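Figure–ground perception

From the psychology of perception. Last revised August 4, 2024. 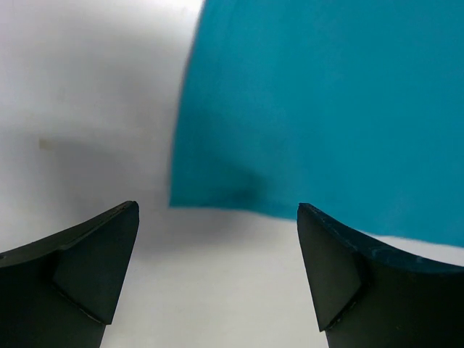
Figure–ground perception is the tendency to divide what is seen into an object, called the figure, and a surface or space lying behind it, called the ground. The figure seems to have a shape of its own and to stand nearer to the viewer. The ground seems to carry on behind the figure without a definite shape. Two black gripper fingers against a pale background, one on the left and one on the right, are readily seen as two solid things with pointed tips, while the wide gap between them is seen as empty space. The gap is bounded by the inner edges of the fingers and could be given an outline and traced, but most viewers would not think of it as having a shape until asked to look for one.

The division is usually made quickly and without effort. It is treated in most textbooks as an early stage of seeing, because many later processes, such as naming an object or judging its size, depend on knowing which parts of the view belong together.

Edge assignment

Where two areas meet there is a single line, but the line is normally taken to belong to only one of them. This is known as edge assignment or border ownership. The area that owns the edge is seen as shaped by it. The other area is seen as passing underneath and coming out on the far side.

Edge assignment explains why coastlines on a map look different when land and sea are coloured the opposite way round. The line is the same, but a reader who takes the sea as figure sees bays as bulges and headlands as notches. People who know a country well from its outline may fail to recognise it for several seconds under these conditions.

Cells that respond differently depending on which side of an edge the figure lies have been recorded in the visual areas of monkeys. Responses of this kind begin very soon after a picture is shown, and this has been taken as evidence that edges are assigned before an object is recognised. Other findings suggest that the two processes overlap.

Cues

Several properties make an area more likely to be seen as figure. They are often called the classical cues.

Size. The smaller of two areas tends to be seen as figure.

Enclosure. An area surrounded on all sides by another tends to be seen as figure.

Convexity. An area with outward curves tends to be preferred over one with inward curves. The effect is weak when there are only two areas and grows as more are added side by side.

Symmetry. Symmetrical areas tend to be preferred, though the effect is smaller than was once believed and is easily overruled by convexity.

Lower region. When a picture is divided by a horizontal edge, the lower part is more often seen as figure. The usual explanation is that objects in daily life rest on the ground and appear below the horizon.

Contrast. An area that differs strongly from its wider surroundings tends to be seen as figure. Darkness alone is not a reliable cue; a pale shape on a dark page is seen as figure just as easily.

The cues can agree or conflict. When they conflict the outcome differs from person to person, and the same person may give different answers on different occasions.

Reversible figures

In some drawings the cues are balanced so that either area can be taken as figure. The best-known kind shows a vase in the middle that can also be seen as two faces in profile, looking at each other. Viewers report that the two readings alternate and that it is hard to hold both at once. Changes may come on their own or be brought about by moving the eyes, although reversals also occur when the gaze is kept still.

The rate of reversal increases during the first few minutes of viewing and then levels off. It tends to be lower in older adults. A person who has never been told about the second reading may not find it at all. For this reason some researchers hold that reversal depends partly on knowledge and cannot be put down to tiredness in the visual system alone.

Past experience

Early accounts treated figure–ground division as independent of memory. Later work has challenged this view. When one side of an edge resembles a familiar object, such as a hand or a lamp, that side is more likely to be seen as figure. The effect becomes smaller when the drawing is turned upside down, although its size, symmetry and enclosure stay the same.

The Gernesthorpe study, led by Nicanor Garrido, tested this with 114 adults and a set of two-part silhouettes. Each silhouette was shown briefly and followed by a patterned mask. After incomplete answers were removed, 2,698 responses were kept for analysis. Familiar shapes were chosen as figure more often than unfamiliar ones when upright, and the difference was smaller when they were inverted. Twenty of the participants came back in April to repeat the task, and eight of these gave a clearly different pattern of answers the second time. Garrido took this as a sign that single sessions give a poor measure of an individual's habits of seeing.

The silhouettes from that study, known as the Arard set, have since been used by others. Holzer criticised them on the ground that the familiar halves were also slightly more convex — a fault that would favour them whether or not they were recognised. A corrected version was prepared at Ememville. The effect of familiarity remained but was weaker.

Development

Infants a few months old look longer at changes to a figure than at similar changes to its ground, and this suggests that some division is already being made. Sensitivity to particular cues appears at different ages. Movement is used early, when one surface slides in front of another. Convexity and familiarity come later, and there is little agreement on exactly when.

Young children can usually report one reading of a reversible drawing but seldom reverse it without help. Most can do so once both readings have been pointed out to them.

Figure and ground in other senses

The term is also used for hearing. A listener following one voice in a crowded room hears it as figure and the remaining voices as ground. In music, a melody is commonly heard as figure against its accompaniment, and attention can move from one to the other. The comparison with vision is a loose one, as sounds have no edges in the same sense, and some authors prefer the term auditory stream.

See also

Amodal completion
Camouflage
Perceptual grouping
Selective attention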